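Sketdale to drop disposable cups at town events, starting in February

18 Sep 2020

SKETDALE - Disposable cups will no longer be handed out at events held on town property beginning in February, under a measure the Town Council passed this week by a vote of 4 to 3.

The rule covers the summer concert series, the harvest supper, the road race and any private gathering that rents the community hall or the pavilion at Melari Park. Groups using those spaces will have to bring reusable cups or borrow them from the town. Canned and bottled drinks are still allowed.

Restaurants and coffee shops are not affected. Neither are the schools, which buy their own supplies through the district office in Gondutton.

The town has set aside money for 600 plastic tumblers, which will be kept in stackable bins at the hall and signed out at the front desk. Renters will pay a deposit and get it back when the cups come home clean. Any that are lost or cracked will be taken out of the deposit at the price the town paid.

Council member Eifion Yorath, who wrote the measure, said the idea came out of the trash bills from last summer's concerts. The town pays for hauling by weight and by pickup, and the bins at Melari Park filled up before the second band had finished playing.

"We were paying a truck to come out twice in one night, and most of what was in those barrels was cups with a little ice in the bottom," Yorath said. "You can't squash them down much. They take up the room."

Yorath said he had first wanted the rule to include plates and forks but took those out after hearing from the people who run the harvest supper. The supper serves a full meal to several seatings in one evening, and the hall kitchen has a single dishwasher, an older model that takes a long time between loads. 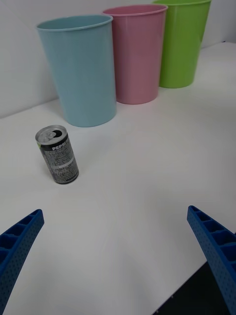
The kitchen was the main point of argument at the meeting, which lasted 3 hours and drew a larger crowd than usual to the call-in line. Several callers asked who would do the washing. Under the measure as passed, renters may wash the cups at the hall or take them home, and must return them within 2 days of the event. A used cup may not be put back in the clean bins.

Members who voted no said they were not against the goal but thought the timing was wrong. With most gatherings called off this year because of the virus, they said, the town does not know when people will be ready to share cups again, even washed ones. They also questioned spending on supplies in a year when hall rental income has fallen.

A motion to put the matter off until spring failed by the same margin.

The town health officer told the council in a written note that cups washed in hot water with regular dish soap and dried all the way are safe to use again. The note recommended that bins be kept closed and that cups be stored dry. It also asked that the council revisit the start date if state limits on gatherings are still in place at the end of the year. The council agreed to put the item back on its agenda before the rule takes effect.

One change was made from the floor. The first draft called for a fine for groups that brought disposable cups anyway. That was replaced with a written warning, and a group that gets a second warning will lose its deposit on the room. Medical events, such as blood drives and flu shot clinics, are exempt.

The council also heard from the owner of Rimkutė, the bakery on Center Street, which has sold coffee at the concert series for years. The bakery will be treated as a vendor under the new rule and will have to use reusable cups at its table in the park, though not in the shop. The owner asked whether customers could bring a mug from home. Yorath said they could, and the wording was changed to say so.

Gondutton passed a similar rule for its fairgrounds last year. Officials there told the council that cups did go missing in the first few months, mainly at the bigger events, and that the losses slowed once a return table was set up next to the exit. Sketdale plans to do the same at Melari Park. The table will be staffed by whoever is running the event.

The town clerk's office will begin taking cup reservations in January along with regular hall bookings. Groups that have already booked a date after the rule begins will get a letter explaining the deposit and may cancel without a charge if they don't want to go along with it. Disposable cups left over in the hall supply closet will be given to the food pantry.

Questions about the rule can be left with the clerk by phone during business hours. The full text is posted on the board outside the town office and on the town website.

In other business, the council:

Approved a bid to patch the lower parking lot at the hall. Work will be done before the first frost if the weather holds, and the lot will be closed while the surface sets. Parking will be on the street.

Heard a report on the leaf pickup schedule. Trucks will run the same routes as last fall. Residents are asked to keep piles out of the gutter and away from mailboxes and hydrants.

Tabled a request for a new streetlight at the corner by the library until the utility company can say what it would cost.

Accepted the resignation of a member of the parks board who is moving out of town. Anyone who would like to fill the seat can send a letter to the clerk. The term runs through the end of next year.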